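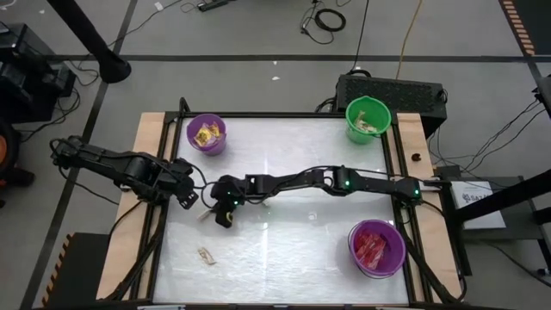
Two arms over the white table, three buckets between them.

We got to the Prindlow open day a little after 9, early enough to walk straight up to the test yard before the crowd came in. If you put in screw piles for a living (or just like watching big steel go into the ground) this is a great way to spend a morning!

Reserwood had three drive units out, all with the covers off so you could look right into the gearbox. The one I wanted to see was hung on a 14 ton excavator, and they ran it into stiff clay all morning. It took a 20 foot pile down so smoothly that the people next to me started clapping, and the torque readout was up on a big screen the whole time – I wish every dealer did that.

Inside, the Dronitz shop was open for tours in groups of 22. We saw shafts being cut, gears being checked, and the wash bay where used drives come in for a rebuild. I asked far too many questions about seals and got a patient answer to each one. Bay 1204 has the old drives on a rack, some of them worn in ways I've only seen on my own machines.

Lunch was from the Zaidi truck by the gate, lamb and rice, well worth the line. I went back to the yard after that for the anchor demo, which ran late, and came home with muddy boots and a price list I've already read twice. They're planning another one in October.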